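# From the Sorting Table

The gray bin is back, and so is the question of what on earth we do with the small stuff.
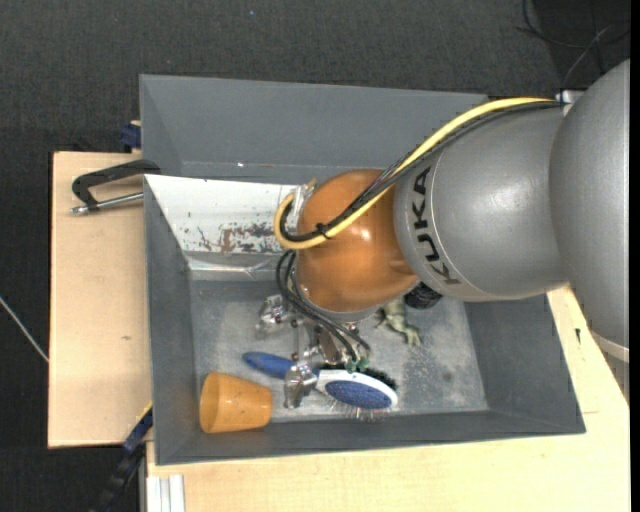

Every November, when the weather sends everybody indoors and the closets start getting cleared out, we see the same thing at Lemanen House. The big donations find a home in a day or two. Coats go on the rack, pots go to the kitchen shelves, and lamps are usually spoken for before they've been plugged in. And then there are the hairbrushes, the plastic cups, the soap dishes and the combs, all the little things that arrive at the bottom of a bag and don't belong with anything else. I have a soft spot for them, I admit it! A household runs on little things, and a family setting up a first apartment will remember the couch and the beds and then find out at ten at night that there isn't a cup in the bathroom.

So I wanted to use my corner of the newsletter this month to talk about how we sort them, and to ask for a bit of help from those of you who are getting bags ready at home.

Let me start with the hairbrushes, as I get more questions about those than about anything else on the table. Yes, we take them, if they are in good shape. Plastic handles with a rounded grip are the ones people reach for first, and a bright blue one never sits long. What we look at is the bristles. They should stand up straight and spring back when you run a thumb over them, and there shouldn't be any splitting around the edge of the head. If you are passing along a brush that has been used, please clean it before it comes to us. Amerley Adjei, who cut hair for years before she joined our mornings, taught me her way of doing it and I have stuck to it ever since. Pull the loose hair out with the tail of a comb, working from the handle toward the top. Then swish the bristles in a bowl of warm water with a squirt of dish soap, go between the rows with an old toothbrush, rinse, and lay the brush bristles down on a towel overnight. Don't leave a cushioned brush soaking, or the water gets in behind the pad and takes forever to come out again.

Cups are easier. Orange, yellow, green, striped, with a cartoon rabbit on the side - we'll take them all, and they don't need to match. Children choose their own from the shelf and they are very firm about it. I would only ask that you check the rim for cracks and rough spots, and that you leave out anything that has gone cloudy or sticky from the dishwasher. Two cups that are jammed together can usually be saved by putting cold water in the top one and standing the bottom one in warm water for a few minutes. Dean Gosling used to go at them with a butter knife, and we lost some perfectly nice cups that way (he has given me permission to print this).

Now, about the bin itself. We tried for a long while to keep separate boxes for bathroom, kitchen and "other," and the "other" box was always the fullest. These days a mixed bin comes to the table with only a handful of things in it at a time, and we empty it completely before the next lot goes in. It's slower to describe than it is to do. With a few things lying flat you can see what you have, and you don't have to dig under a pile for the one comb that slid into the corner. We got through 217 small items last month like this, and Dela Asamoah had the labels written before lunch.

If you are packing a bag for us at home, the same idea works very nicely on a kitchen counter. Tip out a drawer, put back what you use, and give the rest a wipe before it goes in the bag. Please keep brushes and combs in a bag of their own, with a scrap of paper saying whether they have been washed. Up to 12 pieces to a bag is plenty, and it saves our backs on the stairs. Anything with a sharp edge should be wrapped in newspaper and marked on the outside.

What we're short of just now is combs with wide teeth, toothbrush holders, and small cups for the under-fives. We have more soap dishes than we will ever need, so do hold on to those until spring.

The side door on Yorath Street is open from 9 in the morning, and Wycliffe Koech will be there to take bags from you if you'd rather not come up. If you do come up, there's coffee, and there is usually something on the table that needs a second opinion.

- Aba Sarpong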